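The Saturday Table

By the time I reach Gertraud Oberholzer's kitchen in Skukbridge, the kettle has boiled twice and there's flour on the dog. She has been hosting her help-yourself lunches for 22 years, first in a rented flat on Lapointe Street and now in a long, bright room behind the old Prillia bakery, and she still gets a thrill out of laying everything out. So do I, as it happens. I've eaten at this table more than any restaurant in town, and I've never gone home without a new idea for my own.

Her rule is simple enough: nothing gets hidden in the cupboard. Mustard, pickles, the good jam, the cheap jam — it all comes out at the start, and you build your own plate. "People are shy about asking for sauce," she tells me, slicing bread at a terrific speed. "So I don't make them ask."

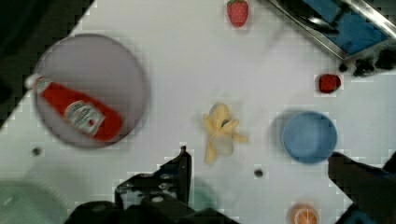
White is Gertraud's favourite colour for a table, and once you've seen her lay one you'll want to repaint yours. Food does all the decorating! A couple of strawberries on the bare top look as cheerful as any bunch of flowers, and even a red ketchup bottle lying across a big pale plate has a certain swagger to it. She'd take that over a fussy centrepiece any day, and I'm completely with her. Linen runners have their place (I own three, all stained), but colour you can eat is so much more fun.

The plates are a story in themselves. Most are Plustier, a small pottery label that closed before I was born, and Gertraud has been picking them up at yard sales and church bazaars since her student days. At last count she had 266, in greys and creams and one alarming mustard yellow. The dearest cost her $25. She uses every one of them, chips and all, and washes up by hand with the radio going.

Lunch stretches on, as it always does. There's potato salad with loads of dill, a tray of sausages, and a rhubarb cake that I have been trying to copy since last June with very mixed results. More brown sugar, she says, and a hotter oven. I write it on my hand and go back for a second slice.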